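Peg board set: read me first

Hi, Olumide Ezeani here. I put this folder together over a couple of winters and I'm the one to bug if something in it looks wrong. Last edited 21 January 2023.

What's in it

Pictures of one small assembly board, the white one I call Hoswood, with its little blue parts at different stages of being set out. There are 880 pictures in the main folder and 50 more in a folder named Caron, which I keep apart so you have something fresh to check against (please don't mix them, I did that once and it took me a whole evening to undo!).

The board

It's a flat white rectangle with thin outlines on it marking where things go. The blue pegs are short and easy to lose sight of, so most of my notes are about them. The round blue knob is the big friendly one, and if you're writing labels I'd start there — everything else is easier to find once you have it.

I changed the lighting on purpose between runs. Under the pink and purple light the white board stops being white at all, and anything that picks out parts by color alone will have a bad time. My first labels for those runs were a mess and I redid every one of them.

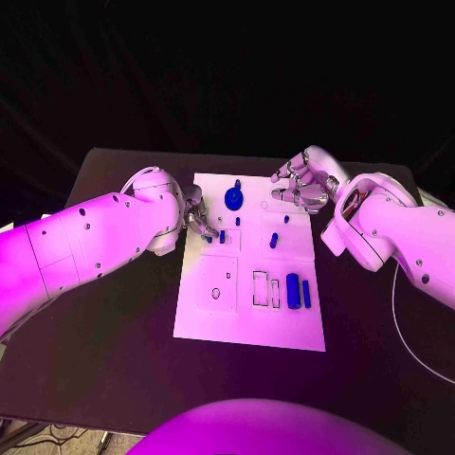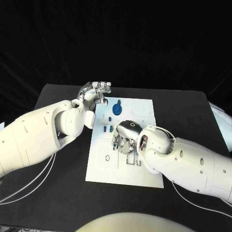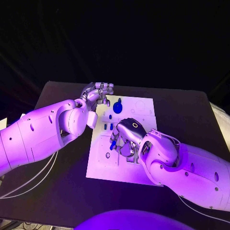
The Hoswood board under three lighting setups. The round blue knob is on the board in all of them.

Labels

Each picture has a text file with the same name. One line per part: the part name, then where it is, then a yes or no for whether a hand is on it. I only write yes when I'm sure. A hand hovering over the knob is a no, and so is one that's merely close.

Pale see-through pieces get the name "clear" and nothing fancier. I went back and forth on that one and I'm still not thrilled with it.

Known problems

Version 2 fixed the swapped names in the Savico runs, but a few pegs half hidden by fingers are still missing a line. The outlines on the board aren't labeled yet. I'm hoping to get to them in February.

Using it

Take it, train on it, print it out for your wall. If you share it, keep this file with it. The zip is called Skavton and unpacks into plain folders, no installer or anything like that.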